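In Conversation: Malathi Reddy on the Handling Collection

The handling collection at Powell House occupies two rooms on the ground floor, on the garden side of the building. It is lent to schools, day centres and residential homes across the county, and it is used on the premises by groups who book a table for the morning or the afternoon. Malathi Reddy has been responsible for it for 15 years. She spoke to the Powell House Bulletin in October, shortly after the autumn loans had gone out, about what the collection holds, how it is looked after and why so much of it consists of baskets, blocks and artificial fruit.

The collection began as a teaching aid. The house itself was completed in 1815, and for many years the only objects visitors were permitted to touch were a few kitchen items set out on a bench by the back door. When the present education service was formed, those items were moved indoors and added to. Ms Reddy joined as an assistant and took over the collection when her predecessor, Caradog Lloyd, retired.

"Mr Lloyd kept a ledger in pencil," she said. "Every item had a line, and every time it came back he wrote down its condition. Some of those entries are very short. There is one for a wooden spoon that reads 'chewed'. I still use his ledger when I need to know how old something is, though the working catalogue has been on the computer for some time."

Asked to describe the principle behind the collection, she said that it was intended for people who learn or remember by holding things. Young children form one part of that group. Older people who no longer follow a talk with ease form another, and the two groups often ask for the same boxes.

"A five-year-old will take a piece of fruit out of a basket and put it back again for as long as you allow," she said. "I have watched a lady of ninety do the same thing, and talk the whole time about her father's shop. We give them the same basket. I have never seen a good argument for giving them different ones."

The fruit boxes are the most frequently borrowed part of the collection. Artificial fruit was chosen over real fruit at an early stage, chiefly on grounds of keeping, but Ms Reddy considers that it has merits of its own. It may be wiped down between sessions. It can be sent out in January in the same state as in June. It also gives the borrower a range of shapes that would be costly to assemble fresh each time.

"People are rather snobbish about it at first," she said. "They say it feels wrong, and of course it does feel different. The weight is different. But the outline is what matters for most of the work we do. A banana shape can only be picked up in certain ways, and a round fruit in others, and you find your fingers doing it before you have thought about it."

She is particular about which pieces are bought. Items supplied by Bondell, from whom the service purchased its first large set, have on the whole lasted well. A later set was less satisfactory, as the colour came away at the tips after a single season of loans. Pieces in that condition are withdrawn and used in the workroom for packing trials.

Baskets present a different set of difficulties. Wicker is pleasant to handle and familiar to almost every visitor, but it dries out, and loose ends appear at the rim and along the handle. Each basket is inspected on its return by Rhun Rosser, who carries out repairs for the house on two mornings a week and who was present for part of the interview.

"The handle goes first," Mr Rosser said. "Everybody lifts by the handle, and children swing on it. You can bind it, and we do bind some of them, but the binding gets picked at. The base I hardly ever have to touch."

Mr Rosser prefers a round basket with a base a little smaller than the rim, which he finds sits steadily and can be reached into from any side. He is less fond of lidded hampers. The service owns four of these, and all of them have been returned at one time or another with the lid off its hinge.

The blocks were a later addition. They were requested by Jhosep Cuadros, who teaches at a primary school nearby and brings a class to the house each term. He had noticed that some of his pupils finished with the fruit quickly and began looking for something to build. The service bought a mixed lot of coloured shapes, among them cylinders, arches and long rectangular pieces, and these are now put out on the same table as the baskets whenever space allows.

"I was doubtful," Ms Reddy said. "I thought it would become a muddle, and that the fruit would end up built into a tower. That did happen. Mr Cuadros was quite content with it. He said that a child who has found out that a lemon will not stand on an arch has learned something about both."

Mr Cuadros, who was asked separately for his view, said that he valued the arrangement for the talk it produced. His pupils name the colours without being prompted, and they argue over which of two yellow things is the more yellow. He added that he would welcome a second table.

The question of tables was raised by several of those consulted for this article. The first room has a large pale table against a plain wall, and Ms Reddy has resisted suggestions that the wall be used for posters. In her experience, visitors with poor sight find the objects more easily when there is little behind them to compete. She asks group leaders to bring a basket forward and to keep the blocks towards the back, where they can be seen but do not get knocked to the floor by sleeves.
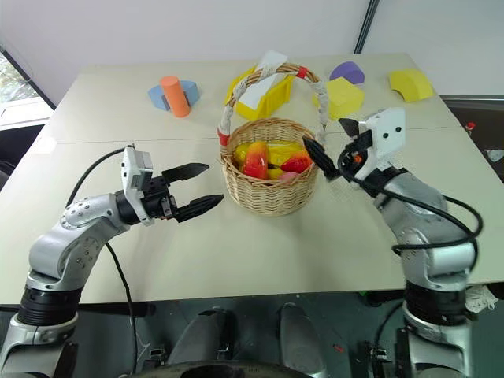
A wicker basket of artificial fruit, with coloured blocks along the rear of the table.

The second room is used for storage and packing. Each box is packed to a list pasted inside the lid, and a copy of the list travels with the borrower. Heavier objects go in first. Fruit is placed in its basket and the basket is lowered into the box whole, so that it may be lifted out at the other end and used at once. Blocks travel separately in a drawstring bag.

"We used to wrap every piece," Ms Reddy said. "It took most of a morning, and the schools sent it all back unwrapped in any case. Now we wrap what can break, and the rest takes its chances – which it has done very well."

Returned boxes are left unopened until the following day, when they are checked against the list. Missing items are noted and the borrower is informed by letter. The letter is a mild one. Ms Reddy estimates that most absent pieces come back within the month, often in a jiffy bag and with an apology from a parent. The service makes no charge for a first loss.

Cleaning is carried out in the small sink off the corridor. The fruit is washed in warm water with a little ordinary washing-up liquid and left on a rack. A product called Suvo was tried for a period and was found to leave a bloom on glossy surfaces. Baskets are brushed out with a dry brush, and are not put in the sink. Blocks are wiped with a cloth.

Loans are recorded on Rerkov, the booking system used throughout the house, and the figures are reported once a year. The service passed 100 loans in a twelve-month period for the first time under Ms Reddy's management. She was reluctant to make much of the number. A box that goes to one residential home and stays for six weeks may do more, in her opinion, than several that go out for an afternoon, and the report has no column for that.

Hefin Humphreys, who oversees education work at Powell House and to whom the collection reports, said that its future was secure for the present. He confirmed that the house intended to buy new baskets in the spring and to replace the shelving in the second room, where the lower shelves have begun to bow. The request for a second table is under consideration. Mr Humphreys observed that the room would have to be measured first, as the door opens inwards.

Ms Reddy has a further request of her own. She would like the collection to hold more vegetables. At present it has a cabbage, some carrots and an onion, and the onion is in poor condition. Several of the day centres have written to ask for leeks and runner beans, which their members grew and would recognise at once. She has so far found no supplier whose leek she is prepared to accept.

"They make them too short," she said. "Nobody in this county would look at a leek that short and take it for the real thing. I would sooner wait."

Groups wishing to borrow from the handling collection, or to book a table at the house, should apply to the education office at least two weeks before the date required. Borrowers are asked to collect and return boxes by the garden entrance. The office is open from 9.30am, and closes for lunch between 12.30pm and 1.15pm.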